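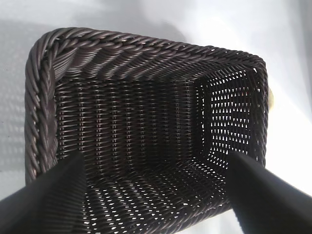 The Bread Basket Pages – a small gallery from the Kershaw house

Welcome, and pull up a chair. This is the part of the site where I put up pictures of household things that I think deserve a longer look than they usually get, and this month it's the turn of the brown basket. If you came over from the Kellell page (the one with the enamel pitchers), you'll know how this goes: a few words at the top, a few pictures, and more rambling under each of them than any sensible person would write about something you put rolls in.

The basket came to me from a housewares shop on Bruvitgate, the kind of shop with a front window so full of colanders that you can't see whether anyone's inside. I had gone in for a lamp bulb. I came out with the bulb, a packet of dish cloths and the basket, and I have never been sorry. It's a dark brown one, nearly black when the light isn't on it, with rounded corners and a thick twisted edge all the way around the top like a piece of rope. I've had it 17 years now, and it has lived on four different shelves in two different kitchens, and it still gets taken down most days of the week.

I should say that I'm no expert. I have never woven so much as a pot holder (well, one, at summer camp, and it unraveled on the ride home). But I do love woven things, and over the years I've written 173 little entries on this site about baskets, trays, mats, hampers and chair seats, and people are kind enough to write in and tell me when I've got the names of the weaves wrong. Please go on doing that! I fix them when I can, usually in the evening after supper, with a cup of tea going cold beside me.

What I like about a dark basket

For years I only bought pale ones. My mother had pale ones, my aunt had pale ones, and I suppose I thought that was simply the color baskets came in. Then I set this dark one down on a white surface and saw what all that brightness did for it. Every gap in the weave turned into a tiny bright speck. On a pale basket you mostly see the shape, but on a dark one you see the work, row after row of it, and the little spaces left in between. If you have a white counter or a white tablecloth at home, try it some morning when the sun is coming in. I'll wait.

It's also very forgiving of crumbs, or at least it hides them well, and then of course you have to remember they're there. I turn mine over above the sink and give the bottom a few good pats, and you'd be amazed what comes out after a week of seeded rolls.

The empty basket, tipped toward the light

I'm fond of seeing a basket with nothing in it. Mine spends so much of its life under a napkin and a pile of rolls that I forget how handsome the inside is. There's a pattern of small diamonds and slits where the light gets through the weave, and down toward the base the rows start to curve around into a faint swirl, a bit like the top of somebody's head. I had owned the thing for years before I noticed that swirl. The rim does a nice job too, going around those soft corners with its little slanted ridges and catching the light as it goes.
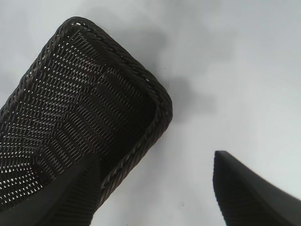 Questions that come in about this one

A few of these arrive every month, so I'll put my replies down all together and save us both some time.

What it holds. In our house it's bread first and everything else second. Seven dinner rolls sit in it nicely with a cloth folded underneath, and an eighth can be talked into it if they're small. In the fall it goes over to pears, and in December it gets clementines, and for one whole spring it held seed packets and a ball of green twine and we ate our bread straight off the board like pirates. I've had letters from people who use one much like it for mail, for remote controls, for clean washcloths by the tub. One lady in Firdale keeps her knitting patterns in hers, standing up like file cards, and I thought that was so clever that I tried it with recipes. (It works, but you do need to keep it full or they all lie down.)

How I clean it. A soft brush first, the kind sold for mushrooms or for babies' hair, worked along the rows and then across them. Then a damp cloth with the smallest drop of dish soap, then a clean damp cloth, then upside down on a towel until the next morning. I go easy around the rim. All that twisting makes a lot of little valleys for flour to settle in, and an old toothbrush is the best thing I've found for getting it out. If you aren't sure what yours is made of, keep the water to a minimum and don't leave it to soak. I once left a very nice little willow tray in the sink overnight and I would prefer not to talk about it.

Lining it. A plain cotton napkin, set in like a diamond, so that the corners hang over the sides and can be folded back across the bread. I know there are fitted liners with elastic, and I know some of you swear by them. They make me think of shower caps. A dish towel folded in thirds is just fine for every day, and I like a red or cream one against the brown.

Where to keep it. Mine goes on an open shelf, right side up, with nothing heavy inside. I used to nest three baskets together to save space, and the one at the bottom of the pile always ended up with its sides pushed out. If you have to stack them, put a folded towel in between and shuffle the order now and then – the same as you might with good skillets.

Whether I'd sell it. No! But thank you for asking, and so nicely.

Finding one of your own

I can't promise that the shop on Bruvitgate still carries them, though they did have a stack by the door when I last walked past. Secondhand places are well worth a look. Run your hand slowly around the rim before you buy, paying attention at the corners, and feel for any ends that have popped loose. Then hold the basket up toward a window and look through it. You'll spot a broken strand right away that way, and besides, it's the prettiest view of a basket there is. Give it a sniff as well. An old basket that has lived in a cellar will tell you so, and it can take months of fresh air on a porch before you'd care to put bread in it.

Small wobbles don't trouble me. Mine rocked for the first year or so, until I got into the habit of putting the folded cloth in just so, and these days I don't notice.

Before you go

The counter at the bottom of this page says 1679 visits, which tickles me no end, even allowing for the fact that a good many of them are me checking my spelling. If you've got a dark basket of your own, I'd love to hear what you keep in it and where it came from. The guest book is open, and I read every note.

Next up will be the big round tray from the Firdale church sale, as soon as I've got the candle wax off it.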